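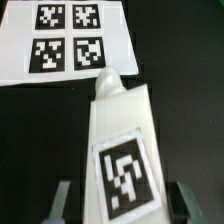
*Marker sheet on the bench, with a tagged white piece in the gripper.*

**Pivham marker and checklist kit, reviewed 31/08/2019**

I've had this kit on my bench at Itley since March, and I've grown very fond of it, mostly for the booklet! You get printed marker sheets, a pad of sticky labels and 116 pages on good practice for checking a robot's camera before it's let loose on real work.

The booklet's rules are plain ones. Keep the sheet flat, leave the white margin round every label (I used to trim mine, and the Ondia guide I had before never said a word about it), and repeat the check after 2 hours of running or whenever someone has moved the table. There's a log page to sign as well, which felt fussy for a week and now I'd miss it.

Grumbles? The paper is thin and curls at the corners, and the chapter on gripping force is only 4 pages long, where Vlček's older handbook goes into it properly. Refill labels come in boxes of 4,000, so do share one with another workshop if you can. I'd still buy the kit again.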